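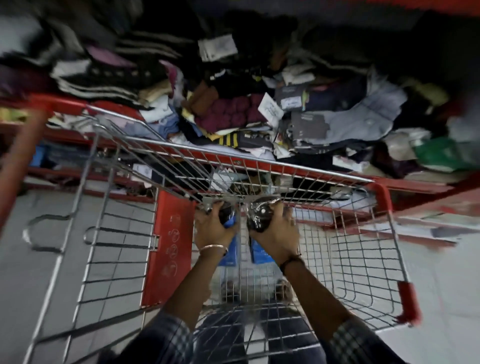

Two blue-carded items in the trolley, next to a mixed clothing bin at Stastudo, Wamelen.

Wednesday, November 13, 2019
By Deividas Org, Stastudo

STASTUDO BRINGS BACK THE BIG BINS FOR WINTER

Good news for anyone who likes a proper rummage – the big clothing bins are coming back to Stastudo in Wamelen, and this time they're getting a whole floor to themselves! We open the doors on Saturday 7 December at 11 in the morning, and the sale (we're calling it the Prastamau, same as the last one) runs right up until we close for Christmas.

I run the shop, so I'm writing this myself. If it goes on a bit, please cut it wherever you like.

Regular customers will remember the bins from the spring. We put a pair of them by the stairs as a way of clearing the ends of lines: odd sizes, last colours, jumpers that had been on a hanger since the year before. I thought they'd be there a fortnight. People got their sleeves pushed up and dug through to the bottom, and a few of them came back the next day to do it again. When we took the bins out in May to make room for the summer shoes I had more complaints than I've ever had about anything, and that includes the time we moved the till.

So they're back, and there are more of them. The new ones were built for us by Kalniņš, the joinery on the canal side, who also did our fitting rooms. I asked for them to be a bit lower than the old ones. Last time the far corners were out of reach for anyone under average height, my mother included, and she let me know about it. You can now get a trolley right up alongside and lift things straight across into the basket.

Which brings me to the trolleys. We've never had enough of them upstairs, and we've been short of the big ones in particular. Anyone who has tried to carry four jumpers, a coat, a toddler and a handbag up to our till will know what I mean. From the first day of the sale there'll be full-size trolleys on the upper floor as well as the lower one, with the lift kept free for them between floors. Please don't take them on the stairs. I have seen it done and I'd like not to see it again.

What's in the bins? Everything, more or less, and all of it mixed. We did try sorting by size in the spring and it lasted until lunchtime, so I've given up on that idea. There'll be knitwear, leggings, school trousers, pyjama bottoms, shirts, the odd dressing gown. Every piece has a coloured sticker and the price list for the stickers is on the wall behind each bin, in letters big enough to read without your glasses. There are 500 pieces going out on the first morning and we'll top the bins up from the stockroom before opening every day after that. If you don't find your size on the Saturday, try again in the week – Tuesday mornings are usually very quiet with us and you can really take your time.

The small packaged things stay separate. Those are the carded and wrapped bits on the hooks, and they're at their normal prices with one exception: buy any 2 carded items and you can pick one piece with a yellow sticker from the bins for nothing. It has to be on the same receipt. Pop them all in the trolley together and tell whoever is on the till, as the machine doesn't work it out by itself (I've asked, it would cost a fortune to change).

A few practical bits, as we were asked a lot of the same questions in the spring:

You can try things on. The fitting rooms are at the back of the upper floor and there's no limit on how many pieces you take in. If you decide against something, it can go straight back into any bin. You don't have to fold it! People do fold things, very neatly, and leave them in a little pile on the edge, and I always find it rather touching, but a minute later somebody has gone through the lot anyway.

You can bring sale clothes back within 7 days with the receipt and the sticker still on. We'll swap them or give you a voucher. We can't do cash refunds on the sticker prices, and we couldn't last time either.

Check your trolley before you pay. This one sounds silly. In a busy shop all the trolleys look the same, and in the spring one gentleman bought a complete set of maternity wear and only found out at home. He was very good about it. We're putting clips on the handles so that you can hang up a scarf or a shopping list to mark yours.

Parents with small children are very welcome, and the trolleys have the fold-out seat. Please stay next to yours while you rummage, as the floor slopes slightly towards the windows – it's an old building and has its own ideas. If you'd sooner come when it's calm, we're opening an hour early on the second Thursday in December, with the music off and fewer people let in at a time. You don't need to book, just come to the side door.

Anything still left in the bins when we close for Christmas goes to the clothing exchange at the Wamelen library, where you can pick it up in the new year for whatever you'd like to give. We did the same in the spring, though there wasn't a great deal left by then apart from some very bright orange tights. If you were hoping for orange tights, we do still have a box of them.

I'd love to see reporters and photographers at the opening, and local bloggers too, and there'll be coffee in the stockroom beforehand for anyone who's writing about it. Let me know if you're coming so that I can get enough milk in. I'm happy to chat on the phone as well, before ten or after closing is best. In between I'm on the shop floor and I don't hear it ring.

Stastudo sells everyday clothing and small household goods on two floors in the centre of Wamelen. The shop is open Monday to Saturday, and on Sundays in December.

Press contact: Deividas Org, Stastudo, Wamelen | © 2019 Stastudo. All rights reserved. | Back to top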